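Right, people keep asking what's going on at work so doing a thread. Typing on the bus, forgive the spelling.

1/ I work at Clovumero. We do returns. You send back the mug, the book, the lamp you didn't like, it comes to us, we check it, wipe it, box it again. 41 of us on the floor, two shifts.

2/ Since July there's been a pair of robot arms on bench 3. Kelano make them. They do "light tableware and small goods", so cups, coasters, paperbacks. Pick up, turn over, put down, next.

3/ First thing that changed – the noise. Not loud, just constant. Used to be the radio and Damián singing over it. Radio's been moved to the packing end now so he sings to the tape machine.

4/ Second thing, the targets. We were told no one's numbers would change. Then a sheet went up by the clock, 319 items a shift per bench, same for arms and humans. Came down again after Javiera Maldonado (our rep, absolute star) walked it into the office and put it on the desk. But it was up long enough for everyone to read it.

5/ Third thing, the jobs themselves. No one's been let go, want to be fair about that. But two people left over the summer and they haven't been replaced. You can draw your own conclusion, I've drawn mine.

6/ What I do now: half my shift is bench, half is "scene review". Means I sit at a screen and go through table layouts the arms practise on before they get let loose on real stock. All computer made. Cup here, book there, is this a sensible way for stuff to be lying about, yes, no, comment.

7/ An orange cup on its coaster, a black book off to the right with red lettering. You'd clear that table in four seconds without thinking. I have now spent longer thinking about cups than anyone in my family ever has. 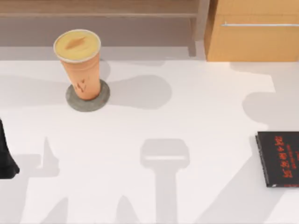 8/ Do you get paid more for the screen work?
Same rate as the bench, and Javiera has put in for a review of it. We hear back this month, supposedly.

9/ Because it IS different work. My back is better, my eyes are worse. By ten o'clock on a late shift all the layouts look the same and I'm pressing yes on things I should be looking at twice. Asked for a break every hour away from the screen. Got it, eventualy, in writing.

10/ Training was one morning. Kaj Briem came over from Kelano, nice bloke, talks fast, left us a handbook with the wrong bench numbers in it. Beathag Forsyth went through it in biro and hers is the copy everyone uses now.

11/ Things the benches still get sent because the arms aren't cleared for them: anything in tissue paper, anything with a cord, anything that smells. So the humans get the smelly stuff. Lovely. It also means our pile is slower than it used to be, all the easy cups went to bench 3, and then someone upstairs compares the two piles and wonders why we're behind.

12/ That's my main gripe tbh. Not the arms. If you take the quick jobs out of somebody's day you can't keep measuring the day the same way. Said this to Sylvie Morin, she runs the floor, and she wrote it down. She does write things down, I'll give her that.

13/ Good bits, there are some. Less lifting off the low pallets. New starters get put on review for a week before the bench and they seem less scared of the place. And I know more about how the thing decides what to pick up than I ever expected to – would quite like a proper course in it, have asked, there's a form, course has to be "role relevent".

14/ Darlow site gets theirs next. If you work there: get the targets question answered before they plug anything in, and get it on paper. Ask who does the screen work and at what rate. Ask what happens when someone leaves.

15/ My stop. Will answer replies after tea, not before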